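Sorting and Stacking Bowls in the Urkcombe Activity Room

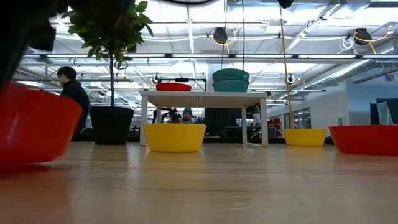
These instructions apply to all groups using the activity room at Urkcombe. Bowls are to be gathered, sorted and returned to the table at the end of each session. Please allow 30 minutes for this work.

What is needed
A clean, dry cloth
A table with a flat top
Warm water and mild dish soap

Procedure
Collect all bowls from the floor first, beginning at the walls and working toward the table. Carry no more than one stack at a time.

Sort by color. Red, yellow and teal bowls are kept in separate stacks, and colors are not to be mixed.

Wash any bowl that has been on the floor. Rinse and dry it fully, inside and out. Bowls nested while damp tend to stick together.

Nest bowls of the same size only. Wide, shallow bowls should not be placed inside deeper ones. Lower each bowl straight down and check that the rims sit level.

Set finished stacks well in from the table edge, with at least 2 inches between them. No stack should stand more than 18 inches high.

Wipe the floor where bowls have been resting and return any chairs to their places.

Cracked or chipped bowls should be set aside and reported to the Foria desk before the room is locked.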